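Magazine > Home & Family > Features

The Long Afterlife of the Kitchen Junk Drawer

By Jocelyn Hiebert
May 22, 2023

My mother's junk drawer was the second one down, to the left of the stove, and it stuck. You had to lift it a little and pull at the same time, and then it came out all at once with a crash of batteries and rubber bands and keys. Every person in my family can still do the lift and pull. I caught my brother doing it last winter in his own kitchen, on a drawer that slides perfectly well.

I have been thinking about that drawer since the fall, when we sold the house. We did the clearing out over two long weekends in September, my brother and I, and I will tell you that the furniture was easy. The china was easy too, or easier than I had feared, since neither of us wanted it and a cousin did. What took up an entire Sunday afternoon was the second drawer down. We carried it to the porch and sat on either side of it like two people sharing a pizza. There was a key to a car my father sold before I could drive. There was a birthday candle in the shape of a seven, burned down a bit, and a receipt for a winter coat, and a little brass hinge that I would swear I had never seen before and my brother swore he had been looking for since high school.

So I started asking people about theirs. It's a wonderful thing to ask about, if you ever find yourself stuck at a dinner with strangers. People who won't tell you what they do for a living will tell you about the drawer. They lean in. They want to know what's in yours.

Evanthia Balaskas grew up over her parents' dry cleaning shop, and the family drawer there was full of buttons. They had come off customers' shirts and coats, and her father couldn't bring himself to throw out a single one, in case somebody came back asking. Somebody did, now and then. She remembers a man who walked in for a horn toggle a full year after he had picked up the coat, and how her father went upstairs without a word and came down with it in his palm. "He was so happy he didn't charge for anything else that day," she told me. "My mother was furious." The buttons are in her own kitchen now, in a cookie tin inside a drawer, and her daughters sort them by color when it rains.

Most of the old homemaking books in our public library have very little patience for this kind of thing. I went through a shelf of them one slow morning, and they are full of dividers and labels and firm advice about string. One author wanted the whole drawer emptied every Saturday. I tried to picture my mother emptying hers every Saturday and I laughed out loud, and had to apologize to the gentleman across from me, who was doing his taxes.
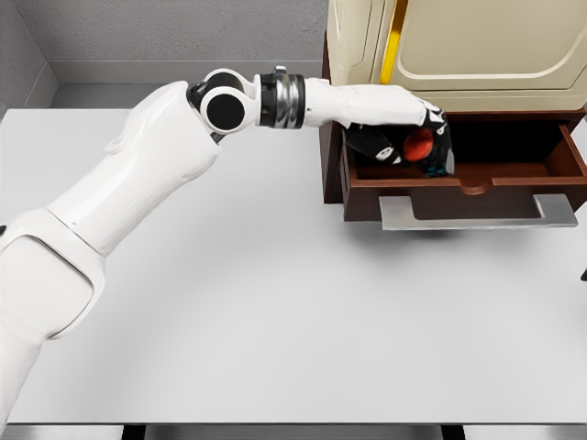 My mother did clean it once that I know of. I was nine or ten, and company was coming, and she took everything out and lined the bottom with leftover wallpaper, yellow with small green leaves, and put back only what she called the useful things. It was beautiful for a week. Then my father needed somewhere to put a fuse. The wallpaper was still there when my brother and I got down to the bottom last fall, brown at the corners and stuck fast, with a ring on it from a bottle of glue.

Gearóid Conneely, who has built and repaired kitchen cabinets for 40 years, has probably opened more junk drawers than anyone I'll ever meet. He asks his customers to empty everything before he arrives, and they do, very nicely, except for that one. They forget it, or they're shy about it, or they want to do it themselves after he has gone home for the day. He has learned to leave it for last and to hand the contents over in a box without looking too closely. What surprised me was that he has opinions about where it should go. Near the door people really use, he says, and never by the sink. He likes it shallow. A deep one turns into a well, and you lose the scissors at the bottom of it.

He also told me that when a family redoes a kitchen, they very often ask him for no junk drawer at all. They've made up their minds. He nods and builds them an extra drawer anyway, a plain one at the end of the run, and he has never had a complaint.

Higinio Bañuelos and his husband, Spyros Petridis, are the only couple I talked to who keep separate ones. This came about when they moved in together and each arrived with a drawer already going, more or less intact, in a grocery bag. They tried combining the two and it lasted a month. Higinio is a saver of hardware – picture hooks, chair glides, those tiny wrenches that come with bookshelves. Spyros keeps paper. He has takeout menus from restaurants that closed years ago, and he reads them sometimes, standing up, the way another person might look through a photo album. "I don't go in his," Higinio said. "If I need tape and the tape is in his, I ask him for the tape."

I like that very much. I've been married a good while myself and I'm not sure we are always so polite.

As for my mother's things, we didn't settle it on the porch that Sunday. It got cold and my brother had a drive ahead of him, so we divided it badly, by handfuls. He took the hinge. I took the candle and the keys – all of them, even the car key – and most of the rubber bands, which fell to pieces when I tried to use one. They're in my kitchen now, to the right of the stove, along with a tape measure, some stamps and a flashlight that needs a battery. The batteries are in there too, I think, toward the back.

Last updated: May 2023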